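Desk mat, one month in

The old desk mat went out in June. It was a Vesari, black, smooth on top, and it had curled at two corners badly enough that a cup set near the edge would lean. I replaced it with a Tarigan in medium gray with dark flecks. The fleck pattern is uneven, heavier in some areas than others, and I consider that a feature. Crumbs and pencil dust disappear into it until I get around to cleaning.

Thickness is 3 mm. The listing gave the width as 300 mm per panel, and mine measured 313 after I had left it flat overnight under books. I don't know if the extra is stretch or a loose tolerance at the cutting stage. Ginette Grewal bought the same mat from the same seller and hers came out at 300 exactly, so I would measure before trimming anything to fit.

Cleaning: a dry brush first, then a damp cloth with no soap. Soap left a faint ring on the underside of my test corner. Lint rollers work but leave a slight tack for an hour or so.

Glare was the main reason for the change. I use the table for small objects, mostly play food that Mỹ Đoàn is sorting for resale, and the black mat threw a hot spot back from the lamp. Gray behaves better. Yellow in particular holds its color against it, and the exposure no longer needs correcting afterward.
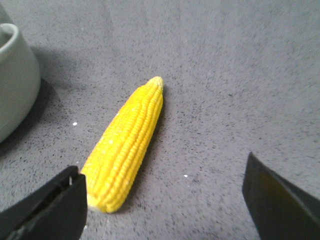

Lamp position matters more than I expected. I keep it to the upper left, with the Zistier diffuser clipped on, and move it back until the shadow edge goes soft. Glossy plastic still picks up small highlights at close range. A second layer of tracing paper removes most of them at the cost of one stop.

Remaining complaints are minor. The mat smelled of rubber for 8 days with the window open. The edges are cut square and catch a sleeve now and then — I may round them off with fine sandpaper, starting with the side nearest the chair.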